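工单 1089：四区半夜自己浇水，罗勒已阵亡
产品：Tiller 灌溉控制器（室内型）
站点：Arkemstead 三楼育苗间
提交人：Elibariki Rashidi
处理人：Nevzat Keskin
优先级：中（提交人申请过“高”，被退回）
创建日期：2023年8月20日
状态：已解决，留观

一、现象

四区每天凌晨会多浇一次水。计划表里只有早上七点那一次，每次 2000 毫升，从三月装好到上个月都规规矩矩。最近一段时间，我早上开门，四区的接水盘已经满了，罗勒泡在里面，神态安详。然后七点一到，控制器照样再浇一遍，补上最后一刀。

其他几个区正常。四区种的是罗勒和一点香菜，香菜还活着，不知道是品种耐涝还是单纯反应慢。

二、已经试过的（请不要再让我试一遍）

1. 重启控制器。没用。
2. 重启控制器，并且等了三十秒再通电。没用，但是三十秒里我很平静。
3. 删掉四区计划，重新建。当晚照浇。
4. 检查手机上有没有别人登录。账号只有我一个人在用，密码长到我自己都经常输错。
5. 检查时区。控制器显示的时间和墙上的钟差两分钟，我认为是墙上的钟的问题。
6. 把四区的电磁阀拆下来洗了，里面有一粒沙子。我当时非常高兴，以为破案了。当晚照浇。

三、环境

水箱在最上层，靠 Rotich 的小水泵送水，经过一排电磁阀分到各区。土壤探头是 Greso 的电容式，每个区一支，接到同一个网关上，网关走育苗间的无线网。支架原来是木头的，受潮以后往左歪，水箱跟着往左歪，我也习惯了往左歪着头看它。上个月换成了铝型材的，水箱顺便抬高了一层。换架子的时候水管全部重新走过一遍，长度没变。

固件是最新版。更新说明写的是“若干改进”，我无从判断四区是不是其中之一。

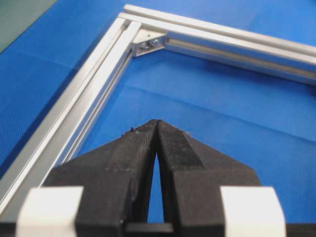
Nevzat Keskin 回复：先问一句，多出来的那次浇水，运行日志里有没有记录？“设置—诊断—导出日志”，请把最近三晚的发上来。如果有记录，就是控制器自己下的命令，我们去查它为什么这么想；如果没有记录，水就是自己流下去的，那是管路的事，和软件无关。另外，麻烦看一下每条记录末尾的触发来源，计划触发写的是 SCH，探头触发写的是 SNS。墙上的钟我同意是钟的问题。

Elibariki Rashidi 回复：导出来了。我原来不知道有这个菜单，它藏在“关于本机”下面的下面。三晚都有记录，贴在下面，删掉了和四区无关的行。

04:11:52 Z4 OPEN SNS
04:13:40 Z4 CLOSE SNS
07:00:00 Z4 OPEN SCH
07:01:47 Z4 CLOSE SCH

另外两晚几乎一样，开阀的时间前后差不到一分钟。所以是探头干的。可是我从来没有打开过探头触发。

Nevzat Keskin 回复：您大概没有亲手打开过。重建计划的时候，新版固件会默认勾选“干旱保护”，就是探头读数超过阈值时补浇一次。老计划升级以后也会被勾上。我们内部对这个默认值有过讨论，讨论的结果您已经看到了。

请在四区设置页最底下找“干旱保护”，先别关，把阈值读给我。再看一下探头在凌晨四点前后的读数曲线，用“原始值”那一栏，不要看百分比。百分比做过平滑处理，很好看，排查的时候没什么用处。

Elibariki Rashidi 回复：阈值是 2600。白天的读数一直在 1500 上下晃，刚浇完会更低，符合一盆被淹的土应有的表现。曲线在四点十分左右有一根竖线，直冲到顶，然后又掉回来。放大看，那个点的值是 3000。不是 2998，也不是 3004，三晚都是整整齐齐的 3000。我种菜这么多年，没见过土壤干得这么有礼貌。

Nevzat Keskin 回复：您的怀疑是对的，土不会读出整数。3000 是网关在收不到探头数据时填进去的占位值。Greso 的网关填的是量程上限，而我们的控制器把量程上限理解为“极度干燥”。两边各自的文档都写得很清楚，只是没有人同时读两份。

所以现在的问题变成：四点十分，四区探头为什么会掉线。请帮忙看三件事：

一是探头的接头有没有水汽。
二是育苗间里有没有什么设备在那个时间启动，加湿器、补光灯、冰箱都算。
三是路由器有没有定时重启。

Elibariki Rashidi 回复：逐条来。

接头：拧开看了，干的。顺手涂了一圈硅脂，然后到处都是硅脂。

设备：补光灯五点半才开。加湿器坏了，在地上放着，从春天放到现在，它是清白的。冰箱在走廊另一头，里面主要是别人的酸奶。

路由器：不归我管，是楼里统一装的。我去楼下问，对方说没有定时重启。我问能不能登进去看一眼，对方说可以，看完说，哦，有。每天四点十分。上个月新加的，为了“保持网络健康”。

Nevzat Keskin 回复：时间对上了。不过还有一个疑点。路由器重启，所有探头都会断，为什么只有四区多浇？请看一下其他几个区的干旱保护是开还是关。

Elibariki Rashidi 回复：其他区都是关的。想起来了，别的区我嫌推送通知烦，有一天晚上把能关的开关全关了，四区因为罗勒刚移栽，我特别关照它，什么都没动。

我要在这里记一笔：唯一被特别关照的那个区，是唯一淹死的。

Nevzat Keskin 回复：记下了。请先做两处改动，今晚观察：

第一，四区的干旱保护加一个“持续时间”条件，设成 13 分钟。读数必须连续超标这么久才允许补浇。路由器重启用不了这么长时间，真正的干旱也不会在意多等这一会儿。

第二，在网关设置里把“离线填充”从“上限”改成“保持上次值”。菜单是英文的，在第二页，名字叫 Hold last。改完要按保存，再按一次应用，只按保存它会很客气地显示成功，然后什么也不做。

Elibariki Rashidi 回复：两处都改了。保存和应用都按了，按了两遍。

第二天早上的情况：日志里凌晨没有 SNS 记录，四点十分的读数是一条平线。到这里我已经准备写感谢信了。然后去看接水盘，还是有水。比以前少得多，大概一指深，但是七点那次还没浇，它就已经在那儿了。

Nevzat Keskin 回复：感谢信请先留着。日志里没有开阀记录，那就回到我最早说的第二种情况，水是自己下去的。您说换架子的时候水箱抬高了一层，水管的出口有没有跟着动？

Elibariki Rashidi 回复：出口没动，还是压在盘子里，伸到底，我怕它溅。

Nevzat Keskin 回复：明白了。水箱比出口高，出口又埋在水面以下，阀门只要关得不严，水就会顺着管子慢慢往下走。水箱原来低一层，压差小，漏得少，白天又蒸发掉一些，您看不出来。现在高了一层，整晚漏下来就够一指深。再问一句，之前您从四区电磁阀里洗出来的那粒沙子，装回去的时候膜片是哪一面朝上？

Elibariki Rashidi 回复：膜片有正反面？

Nevzat Keskin 回复：有。带小凸点的一面朝向弹簧。

Elibariki Rashidi 回复：拆开了。小凸点没有朝向弹簧。

翻过来装好，又按照您前面说的意思，把出水口提到盘沿以上，用扎带绑住。会溅一点，溅就溅吧。顺便把放水箱那一层重新调平，往左歪着头看了几个月，现在看正的东西反而觉得歪。

当晚结果：日志干净，接水盘干净。七点浇水一次，开阀到关阀 1 分 46 秒，我拿量杯接了，2000 毫升，差的那一点在我袖子上。

再观察三晚，都正常。香菜长了新叶。罗勒重新播了，放在二区，不再特别关照。

四、结论（处理人填写）

1. 凌晨补浇的直接原因：路由器每日 04:10 重启，网关离线后以 3000 填充，控制器判为干旱，触发四区补浇。
2. 干旱保护在固件升级后被默认打开，用户不知情。已转产品组，建议默认关闭，或者至少在更新说明里占一行，不要归入“若干改进”。
3. 四区夜间渗水：电磁阀膜片反装，加上水箱抬高、出水口没入水面。已由用户自行修复。
4. 控制器应当把“连续两个读数恰好等于量程上限”识别为离线。已提需求，排期未定。

五、给后来翻到这张工单的人

如果您的某个区也在半夜多浇水，先导出日志看触发来源，再看原始值里有没有整数。有 3000，去改网关的离线填充。没有 3000 但是有水，把出水口从水里拿出来，然后回想一下自己最近拆过什么。

阀门膜片的图在安装手册倒数第二页，印得很小。

六、追加

Elibariki Rashidi：楼下把路由器的重启时间改到了早上七点整，说是为了配合我。我已经请他们改回去了。

Nevzat Keskin：工单先不关，等他们改完再说。

Elibariki Rashidi：改好了，现在是五点。补光灯没有意见。另外墙上的钟也调了，慢的那两分钟补上了，控制器确实是对的。

Nevzat Keskin：收到。状态改为已解决，留观一周。期间如需再拆阀门，请先拍照。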